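Search this site Enter keywords Go

Laundry handling at Flurkside: second progress report and equipment plan

2021-12-28 | Mareike Fuchs

Filed under: Project Reports, Equipment and Purchasing

Dear Gisela Lindemann,

We have a lot to tell you this time! Since the October report the laundry work has moved out of the planning folder and onto the floor, and the team is enjoying it enormously. Most of what follows concerns how we would like to spend the rest of the equipment line, but first a look at where the work stands.

The humanoid is now working at the front-loader in the Flurkside test room. Joscha Gerlach and Lutz Hamann have split the job into two parts, basket handling and picking up single garments, and they are budgeting for each part separately. Basket handling needs both arms and a lot of cable slack, so it drives most of the hardware requests below.

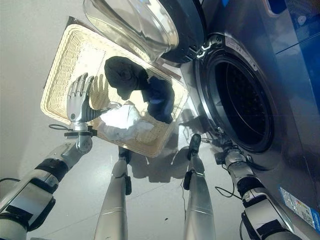 Fig. 1. Left hand on the rim of the tilted basket, washer door open.

Spending to date is within plan. The largest item was the second wrist unit from Marinho, which came in under the quote - a nice surprise after the summer's prices. We put the difference, $1,848, toward spare cable sets and straps. Jörg Böttcher keeps the parts log and can send you the full list.

For the next period we are asking to release funds for these items:

Finger pads, 40 pieces. They are a wear part and we would much prefer one bulk order to several small ones.
Wrist cable guides, 13 pieces, made to our drawing by Wancombe. Delivery is quoted at up to 84 days, so this order should go out first.
One more washing machine, with a different door and a higher drum opening.
Mixed used clothing and two more baskets, from petty cash.

The pads deserve a few more words. Soft, thick fabric is where we are learning the most at the moment, and the choice of pad matters more than any of us had guessed in the proposal. Lutz wants to compare three surface materials on the same garments before we commit to the bulk order, and I fully support that.

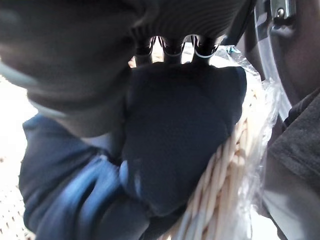 Fig. 2. Wrist view: navy fabric under the fingertips, basket rim at right.

We are holding back on two things. The mobile lift table can wait until the Rarnport rooms are ready, and Joscha would like to rent the force sensor for a while before buying one. Both stay in the budget as reserved amounts.

One question for you: may we move the unspent travel money into equipment? It would cover the extra washer completely, and Jörg has a seller who will hold the price for us until we hear back.

Mareike Fuchs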